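Slept badly, up at six, at the bench before eight. The building was quiet until ten and I got the calibration done with the door shut. July is like that here, half the desks are dark.

The hand needed redoing after yesterday. The thumb had drifted and the ring finger was closing late, so when I made a fist in the control glove the robot made something closer to a wave. I ran the open-close routine four times and adjusted the offsets by hand. Charmaine says I should let the script do it, but the script always leaves the ring finger a little lazy and I end up fixing it anyway.

We are still on the dollhouse tasks. The total stood at 277 good demonstrations this morning, across all the furniture and the little wooden structure. Gernisine want 775 by the time they come back to see it. I wrote both numbers on the whiteboard and then wished I hadn't.

Today was mostly the pink plastic frame. The task is pick up, turn, hold clear of the wood, set down. By hand a child could do it in two seconds. Through the glove and the headset it took me 40 at first, and I was holding my breath for most of it. The part is thin and all angles, so if one finger gets there ahead of the other it spins away and I have to start over. What worked best was bringing one finger up to the bar and stopping, then coming in with the other from the far side, slowly. Once both are on it I can squeeze a little and turn.

The wrist view helps with that and hurts with everything else. It tilts when the wrist tilts, so down is never down. Saodah has done so many hours with it that she doesn't notice anymore. I still lean my head over to match, and by noon my neck hurt on the left side.

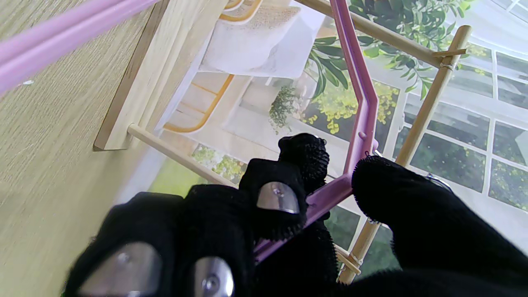
Had lunch late, the rest of the lentils. Saodah took over the controls while I ate and did 11 in a row without a drop. I watched her elbow more than the screen. She keeps it pinned to her side and moves only from the wrist, and I had been steering with my whole shoulder. I tried it her way in the afternoon and it was better – slower, but I wasn't knocking into the posts.

We argued a bit about what counts as a good one. She throws out any run where the part slips, even if it gets caught again. I would keep some of those. If the robot only ever sees clean grasps, I don't see how it learns to recover from a bad one. Charmaine came by and heard both sides and said to keep them but tag them, and decide at training time. So now there is another box to tick after every run. I've put the tag on the left pedal so I don't have to take the glove off.

The other thing we tried was guiding the arm directly, motors slack, one of us holding it at the wrist and walking it through the reach. That is much easier for the arm part. I could place it within a finger's width of where I wanted it on the first go. But you can't also work the fingers that way, at least not with one person, and with two we kept getting in each other's way and laughing. Charmaine thinks we could do the reach by hand and the grasp by remote and join them afterward. I'm not sure the join would be clean. She will look at it next week when she is back from Paranley.

The knit is wearing on the hand's glove. It sheds fuzz. I need to ask Arkemano if they sell the gloves alone, because I am not buying another whole kit for the sake of one. The metal pads are fine. I checked the screws at the end of the day and gave two of them a quarter turn.

Ended on 95 attempts for the day. Saodah and I haven't gone through the tags yet, so I don't know how many of those will stay. My guess is we lose a good few from the morning, before I fixed my elbow. The last hour was the best I have done. I stopped thinking about which finger was which, and then I noticed I had stopped thinking about it and dropped two in a row.

Bus home was slow. Iced my neck. When I reached for a mug I caught myself doing it the robot way, one finger on, pause, then the other.

Tomorrow: back up the drive before anything else, do the offsets again, write to Arkemano about the glove, and start on the tiny chairs if Saodah is happy with the frame runs. Also bring a cushion for the stool.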